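Home > Support > Guides > Workbench surfaces
Category: Set-up and Care
Reading time: 4 minutes

Section 4. Oiling and maintaining the Toltus bench top

4.1 Before you start

The Toltus top is supplied sanded but unfinished. It must be oiled before first use and again whenever water no longer beads on the surface. Use Flatel hardwax oil or an equivalent clear oil. Do not use varnish over oil.

You will need: clear oil, lint-free cloths, a short-nap roller, abrasive sheets, nitrile gloves and a metal container with a lid.

CAUTION: Cloths soaked in oil can heat up and ignite without a flame. Lay them flat outdoors to dry, or keep them under water in the lidded container until they can be disposed of.

4.2 First oiling

1. Leave the top in the room where it will be used until it has reached room temperature.
2. Sand along the grain with 120 grit, then 180 grit. Do not sand finer than 180. A polished surface takes up less oil.
3. Remove the dust with a vacuum brush and then a dry cloth.
4. Stir the oil. Do not shake the tin.
5. Apply a thin coat to the underside and edges first. Turn the top over and coat the upper face.
6. After 20 minutes, wipe off all oil still standing on the surface.
7. Allow to dry overnight with the window open. Apply a second coat in the same way.

Note: One 600 ml tin covers two coats on both faces of a standard top.

4.3 Loading and fittings

Wait until the second coat has cured before placing anything on the bench. Racks, trays and clamped tools trap solvent under their contact points and leave dull marks that can only be removed by sanding.

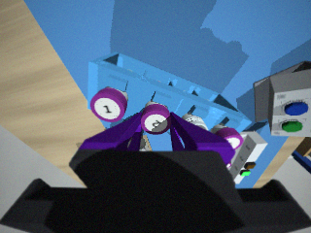 Fig. 4-1. Light-blue rack.

8. Fix base plates with the screws specified by the plate manufacturer. Drill pilot holes first and put a drop of oil in each hole before driving the screw.
9. Do not tighten fully on the first day. Check each screw again after one week and then every three months.
10. If a mat is used, lift it once a month and wipe beneath it. Covered wood darkens at a different rate from bare wood.

CAUTION: Rubber-backed mats can stain an oiled surface permanently. Use felt-backed or uncoated mats only.

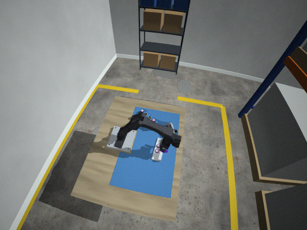 Emil Sutter writes that his top was still tacky under the mat after ten days, although he had followed steps 4 to 7. He had worked in an unheated outbuilding in November, and asks whether the top has to be stripped.

Stripping is not necessary. Remove the mat, raise the room to at least 18 °C and rub the surface with a cloth lightly dampened with white spirit. Leave uncovered for a further week.

4.4 Routine care

11. Wipe spills at once. Coffee and ink mark within minutes.
12. Clean with a damp cloth and mild soap. Do not use ammonia or scouring powder.
13. Re-oil worn areas locally, blending outwards with a nearly dry cloth.

Previous | Contents | Next: Section 5, Drawer runners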